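Category: Food & Home Research / Open Papers
Reading time: 9 min

3. Resting surfaces and the handling of whole tomatoes

3.1 Background to this section

Home cooks are often told to keep tomatoes out of the refrigerator and away from other fruit. Much less has been written about what the tomato sits on while it waits to be cut. In the Pilteo household survey, which we ran in May, we asked people where they put whole tomatoes between bringing them home and eating them. The survey went to 1,000 households in the Grønli district, and 200 of them sent back a form complete enough to use. Of these, 107 said that they set tomatoes down on the counter or on something standing on the counter, such as a board, a tray or a plate. The rest used a bowl, a basket, a windowsill or the refrigerator.

We were interested in the counter group for two reasons. It was the largest single group, and its answers were the least exact. People wrote "on the side" or "wherever there is room." Several added that they use a tray when the counter is crowded and a plate when the tomato is meant for the next meal. This section deals with those two resting surfaces, tray and plate, and with the way a tomato behaves on each.

3.2 Materials

All tomatoes were bought ripe from the Mustance market hall and were of one slicing type, slightly squat and without deep ribs. We kept the green calyx on. In earlier tests we had removed it, and the scar at the top then became the first place to soften, which made it hard to tell what the surface below was doing.

The counter was a fixed one in the Boltodska test kitchen. It is an ordinary work surface that had been in daily use before our work began, and we did not have it polished or resealed. A new surface would have been easier to wipe but would not have matched the kitchens in the survey.

We used trays and plates that were already in the kitchen. We looked for a tray with a raised edge, because survey households gave "it stops them rolling" as their main reason for using one. For the plates we asked only that they be round and pale. 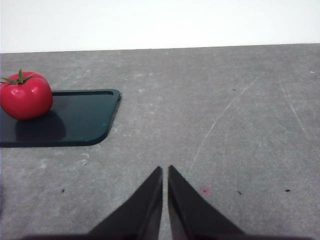 Trays were placed on the counter with open space left beside them, and tomatoes were set down toward the back. A tomato near the front edge is easily knocked by a sleeve, and most cooks we watched put it further in without being asked. The tray used in the main series is dark green and glossy, with rounded corners and a slightly raised rim. On a surface that dark, a red tomato with its calyx up is easy to find at a glance, but the shadow beside it is hard to tell from the tray itself, and small spots of juice can be missed. The gray counter has the opposite problem. It is mottled and already carries thin pale scratches and tiny specks, so a seed or a crumb can pass for part of the stone-like pattern. We therefore wiped both surfaces before every session and did not rely on looking.

3.3 Procedure

Each tomato was inspected, weighed and set down stem side up. It stayed in place for 3 days at room temperature and was then lifted, turned over and checked for flat spots, splits and damp patches. We rated each of these as none, slight or clear. The ratings were made by two people working apart, and where they differed the milder rating was kept.

Stem side up was chosen to match the survey, where it was by far the more common answer. There is an old piece of kitchen advice that says to rest tomatoes stem side down so that less moisture is lost through the scar. With the calyx still attached, many of our tomatoes would not stand steadily that way. The sepals acted like small springs and the fruit leaned to one side.

Tomatoes on plates were handled in the same way, with one difference. Cooks tended to put a tomato in the middle of a tray or against its back edge depending on what else was there, but on a plate they nearly always aimed for the center. We let them do so.

3.4 Observations

Flat spots were rated slight on most of the tomatoes from both surfaces. We found no clear difference between tray and plate in this respect. A hard surface is a hard surface, and the weight of the fruit rests on the same small area of skin either way. A folded cloth placed under a few extra tomatoes did reduce the marking — though it also held damp against the skin, and we would not suggest it for longer than a day.

Rolling was a different matter. The tray rim stopped a tomato that had already started to move. The plates we used curve up gently toward the edge, and a tomato that was nudged usually came back to rest near where it began. Tomatoes with a lobed or creased outline moved less than evenly round ones on both surfaces.

The plate was better for inspection. Against white, the color of the skin can be judged without moving the fruit, and the state of the calyx is clear from above. Fresh sepals are green and spread outward. As they dry they curl, lose color and break off when touched, and the pieces are easy to see on a white surface.
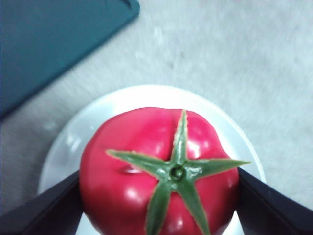 Figure 1. Slicing tomato on a round white plate, seen from nearly overhead. Note the star-shaped calyx with five pointed sepals and the shallow crease running in from the top edge of the fruit.

Creases of the kind shown in Figure 1 are a normal part of the fruit's shape and were not counted as damage. We mention this because some household forms listed "folds" next to "splits" as a reason for throwing tomatoes out. A fold has whole skin across it. A split does not, and it will usually feel rough or damp under a fingertip.

3.5 Limits

The work covers one type of tomato in one kitchen, over a short period in the warm part of the year. We did not test cherry tomatoes, which most households keep in the box they came in, and we did not test large ribbed types, which may mark more easily under their own weight. We did not measure flavor. The counter itself was left out as a third resting surface after the first sessions, when too many tomatoes had to be moved to make room for other work.

Reader comments

marrowfat: We've always done stem side down and never had trouble with them leaning. Maybe our local ones have shorter stalks? Would like to see that part tested properly.

K. in the valley: Useful point about folds and splits. I've been cutting those creased bits out for years — didn't need to.

old_stove: Was the wiping done with plain water or with soap? The procedure doesn't say, and it could matter for the damp patches.

tansy: I use a plate because it goes straight to the table. Hadn't thought about the color making any difference.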